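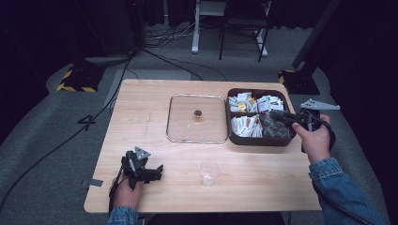 R. Naqvi

Sugar along the top, that was the rule. White packets standing on end, a few yellow ones mixed in at the left, and don't ask me why the yellow ones, they were there before I was. Sticks bottom left. Brown packets bottom right.

She had kept the tray exactly so for the whole of the lease. Four years. The café on Skindgate was gone, sold up, the Mitcombe people wanted the keys by noon, and still the tray. Nobody takes sugar to a new life. I took the sugar.

The glass lid too, no idea to what. Square, rounded corners. The little gold thing sat in the middle of it like it had been put there on purpose. Had it? I'd have asked her. Phone off. Train already past Skisthorpe, probably, and her on the wrong side of it looking out.

One small plastic cup. I drank tap water out of one just like it on the last morning, standing up, coat on, and she said you'll want a proper glass. I said there isn't time. There was time. There was loads of time, we spent it on the bins.

950 pounds for the tables, all in. She shook his hand. Kept one back for me and didnt say so till the van was half full.

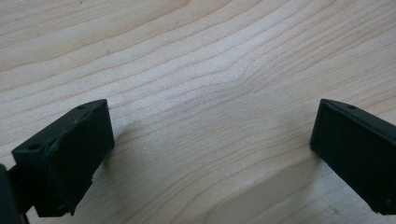
Skisthorpe, February

Cold flat. Table's up. It only went through the door on its side and I lost some skin.

I know the grain now. There's a place where the lines bow up and go round each other, like water round a post, and I put my thumb there when the phone rings. It was her today. Quick, she was between buses. Was the tray alright, had I spilt it.

Not one, I said.

And the brown ones, bottom right?

Bottom right.

Good, she said, and then teh bus, and I stood there a bit with my thumb on the wood and the kettle going.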